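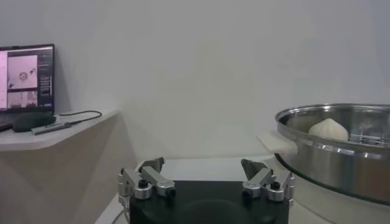

Yasir Lodhi

About Hinus

Hinus records manipulation tasks performed by people through robot arms. An operator either holds the arm and moves it through the task by hand, or drives it remotely from a second station. We log joint positions, gripper opening and wrist video, and deliver them as one synchronized recording.

Most of our current work is kitchen handling. The steamed bun set uses a stainless steel pot, a rack and a two-finger gripper on a plain white table. A bun marks easily and the pot wall reflects the room, so grip force and lighting are both written into the task sheet before recording starts.

A standard task is 200 demonstrations, split among 4 operators. Larger orders run to 500. Each recording is reviewed by a second person, and failed attempts are kept and labeled — clients training recovery behavior ask for them.

We work from a single site in Grarkthorpe. Two software tools were written in house:

Swati — remote control station and operator interface
Skender — playback, trimming and labeling

Both are licensed with the data on request. Skender also reads recordings made elsewhere, provided the time stamps are intact.

New task requests should state the object, the start and end positions, and the allowed tolerance at release.

Page last revised 8/17/22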